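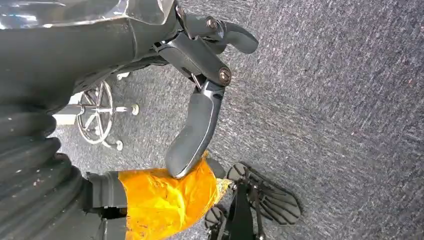
Week 6: Carpet, and Why It Looks the Way It Does

Carpet is the biggest single patch of color in most workplaces, and it gets picked from a sample the size of a paperback! So today we are going to look down. Think of the last floor you walked across without noticing it. Chances are good it was a speckled gray like the one in the photo, and the speckle is doing a lot of work. A flat, even gray shows every crumb and bit of lint, while a floor with light and dark flecks mixed in gives the eye so many small changes of tone that a little dirt gets lost among them. I love this stuff, and I hope you will too by the end of the hour.

Some words we need

Pile is the part you walk on, the yarn that stands up from the backing. Loop pile leaves each loop whole. Cut pile has the tops sheared off so the yarn ends stand free (this is the soft kind you want under bare feet). Cut-and-loop mixes the two, and you can get lovely patterns out of it with only one color of yarn.

Face weight is how much yarn there is in a given area of carpet. Density is how tightly that yarn is packed. Students mix these up every year! A tall, fluffy carpet can have a high face weight and still be low in density, and it will flatten in a hallway long before a short, tight one does. Press your thumb into a sample. If you reach the backing easily, keep it out of the corridor.

Where the flecks come from

There are several ways to get a speckle. You can twist two or more colors of yarn together before tufting. You can blend dyed fibers before they are even spun, which gives a soft heathered look. Or you can print on top of a finished pale carpet, and then the color may not go all the way down. Bend a sample backward over your finger and look between the rows to see which one you have. With a printed piece you will often find the pale base near the bottom.

Our two case studies

The Dimine building has 18 rooms on one floor, all in the same low loop. Read the plan and mark where you think wear would show first. Most people go straight for the entrance, and they are right, but look at the turns as well. Feet twist when people change direction, and twisting is much harder on yarn than walking straight.

Cludwood is the fun one. The order was for 2,131 carpet tiles, laid quarter-turn, so each tile sits at ninety degrees to its neighbors. Pile leans, and light hits it differently depending on which way it leans, so a quarter-turn floor makes a checkerboard out of a single color. Move from one end of the plan to the other and picture how the light and dark squares swap over. Wonderful!

Thabiso Mabuza's notes on the Cludwood layout are in the course folder. Read his section on seams before the workshop.

For next time

Bring six samples, any size, any source. At least one should be cut pile. Write the fiber on the back if you know it, and leave it blank if you are guessing. We will do the thumb test and the bend test on all of them, then look at the whole pile under warm and cool lamps. Grays especially can turn green or pink on you, so bring plenty of those.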